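Support > Driver Displays > Szabo Console > Set-up Guide > Section 7

7. Mounting the console and pairing it with the car

Read the whole section before you begin. The work is done with the car parked, the selector in P and the parking brake on.

Caution: Do not connect the console while the car is charging.

1. Remove the cover plate from the center of the dashboard. Pull it straight toward you with both hands. Do not use a screwdriver.

2. Connect the gray plug of the Graston harness to the socket behind the plate. You must hear a click.

3. Hang the console on the two upper hooks, then press the lower edge until it locks.

4. Turn on the ignition, without starting to drive. The first start takes up to 200 seconds and the display can stay black during this time.
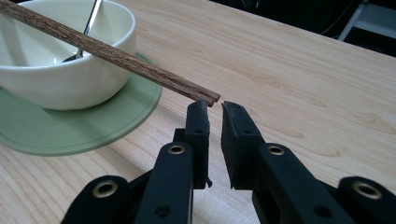
5. When the language list appears, choose your language and touch Next. If you choose the wrong one, you can change it later in Settings > General.

6. Open Settings > Vehicle > Pair. A code is shown on the display. Enter the same code in the Aveck app on your phone and wait for the message "Paired".

Note: The console remembers 7 phones. When you pair one more, the oldest is deleted from the list without a warning.

7. Set the seat and the steering wheel to your normal driving position, then touch Save Position.

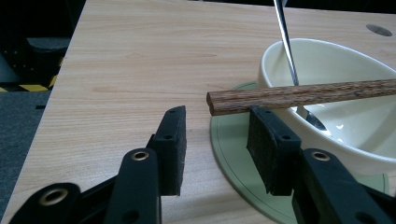

The surface of the console can be changed with a trim panel, sold separately in the Zulldale series. The panel is held by magnets and needs no glue. For the light wood panel, look first at the direction of the grain: fine lines that run on a diagonal, as on the tabletop in the picture, must rise from the lower left to the upper right when the panel is in place. If they rise to the other side, the panel is upside down or it is made for a right-hand drive car.

8. Calibrate the touch surface. Touch each of the points with one finger, without gloves, until the bar is full.

Caution: Never calibrate while the car is moving. The menu is locked above walking speed, but passengers must also not try to open it.

Note: Repeat step 8 after every 2,000 miles or after a software update larger than 500 MB.

If the display shows "No vehicle data", disconnect the harness, wait one minute and begin again from step 2.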